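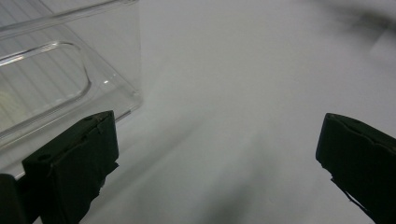 News > Company > Press releases

Claltby moves tote handling at Bovitz site to Vorkon cells, packing crew keeps its hours

BOVITZ, 5 February 2020 - Claltby, the contract packer of small household and hobby parts, said today it has switched on automated tote handling at its Bovitz packing site. The system is called Vorkon. It picks up clear plastic containers, moves them between the receiving tables and the packing line, and puts the empties back. Work that was done by hand on every shift until last month.

No layoffs. The company wants that said early. All packing staff at Bovitz keep their hours and their pay grade, and the people who used to carry totes full time have been moved to inspection, kitting or running the cells.

What is changing

Until now a carrier at Bovitz lifted, on a full shift, about 300 containers. Most of them light. Some of them not, and the awkward ones are the big clear bins with the rounded rim, which are hard to grip when your gloves are worn. Shoulders and wrists were the top two complaints at the site nurse's desk last year.

Vorkon cells take over that lifting on the day shift and the evening shift. Nights stay manual for the time being. The cells run 10 hours between checks and a trained operator can stop any of them from either side of the table.

Clear plastic was the hard part. Cameras that do fine with cardboard get lost on a see-through wall, reflections move when the container moves, and on a white table there is not much of an edge to go by. The supplier, Hirose, spent most of the trial on that one problem. The people on the floor helped by handling the containers themselves with hand-held grippers so the software had real handling to learn from, at real angles, in the site's own light.

"They asked us to do it how we do it, not how the manual says," said Gyula Veres, shift lead at Bovitz. "So that is what they got. You come in at the corner, you don't go straight for the middle of the side becuase the panel is set in and the pads slide. Took me years to stop thinking about that. Then somebody wants you to do it again and again and talk about it."

In all, packing staff recorded 1,290 handling runs for the project, on paid time, in blocks during the slower part of the afternoon. Anyone could say no. A few did and went back to the line.

What the crew does now

Operators. Each cell has one person in charge of it per shift. They load the racks, clear stuck containers, swap gripper pads, and keep the log. Pad wear is a daily item. Edges fray, flaps come loose, and a loose flap can leave a pad sitting crooked on the rim. Operators decide when a pad comes off, there is no need to call maintenance for it.

Inspection. Former carriers now check containers for cracks at the corners and under the rim before they go back in circulation. Previously done when there was time, so not often.

Kitting. More hands here. Kitting was the bottleneck at Bovitz through the fall and orders were going out late. Claltby expects the added staff to fix most of that by the end of the quarter.

Training for the operator job is open to everyone on the floor including part-timers. It is done at the site, during the shift, and comes with the higher rate from the first day of training. The company received 264 applications from across its sites and the first group has finished. A second group starts before the end of February.

Not everything is settled. The cells are slower than a good carrier on mixed loads, and Claltby is not pretending otherwise. Nested empties still give trouble, two containers come up as one and somebody has to pull them apart. Noise at the far end of the line went up and people have complained about it. Panels have been ordered. Break times had to be shifted so that a cell is never left with nobody near it, and that schedule is being looked at again after staff said the late lunch was too late.

"My back is better, I'll say that," Veres said. "The job is more looking and less lifting. Some people like that and some get tired in a diferent way. We rotate. If you've been watching a cell all morning you get to do something else after lunch."

Next steps

- Evening shift gets a second operator on the receiving side
- New pad material on trial at two tables, staff to score it
- Decision on night shift after the spring review, with floor reps in the room
- Floor visits for other Claltby sites on request

About Claltby

Claltby packs, kits and ships small parts for makers and retailers. Its Bovitz site handles receiving, kitting and returns.

Media contact

Claltby press desk, Bovitz site office. Floor visits by arrangement, closed shoes please.

Related releases

Claltby extends returns service at Bovitz
Operator training: second group open for sign-up
Hirose and Claltby agree on Vorkon trial
Kitting hours extended through winter
Changes to the receiving dock schedule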